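Betreff: Re: Schminktisch für den Ankleideraum – behalten oder tauschen?
Von: Analyn Castillo
An: Liste Einrichtung Urkeo
Datum: 12. Juni 2023

Hallo zusammen,

Orestis Stergiou schrieb:
> Der Tisch von Onyeka kostet 625 Euro, der von Narkon
> ist 112 Euro billiger, hat aber keine Schublade. Den ersten
> können wir bis August zurückgeben. Reicht der Platz
> darauf, und passt er überhaupt zum Rest? Bitte kurze
> Rückmeldung, bevor ich die Rechnung freigebe.

ich bin dafür, den Tisch von Onyeka zu behalten.
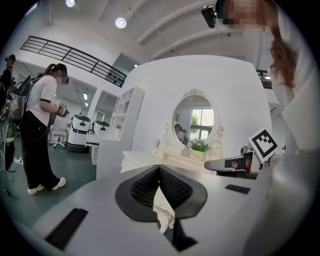
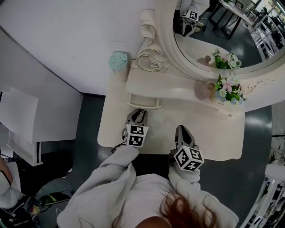 Beim Platz hatte ich zuerst Bedenken. Der Aufsatz hinten nimmt einiges an Tiefe weg, und für größere Sachen bleibt nur die vordere Fläche. Ein Becher mit Deckel passt aber noch links hinten in die Ecke, neben den Aufsatz, und steht dort nicht im Weg. Die kleine Schublade ist bisher leer. Ich würde Haarnadeln und Bürsten hineinlegen, für Handtücher ist sie zu klein. Der ovale Spiegel mit dem verschnörkelten weißen Rahmen soll bleiben, auch wenn einige von euch lieber den schlichten von Vutgate hätten. Den Topf mit den weißen Blüten würde ich beim Schminken aufs Regal stellen.

Zwei Punkte sind noch offen. Die Spitzendeckchen brauchen wir auf dem Tisch meiner Meinung nach nicht – sie verrutschen nur. Und der Hocker fehlt weiterhin, Lieferzeit laut Händler 8 Tage.

Wer etwas gegen den Tisch hat, schreibt das bitte bis Freitag an die Liste. Orestis, die Rechnung bitte so lange liegen lassen.

Viele Grüße
Analyn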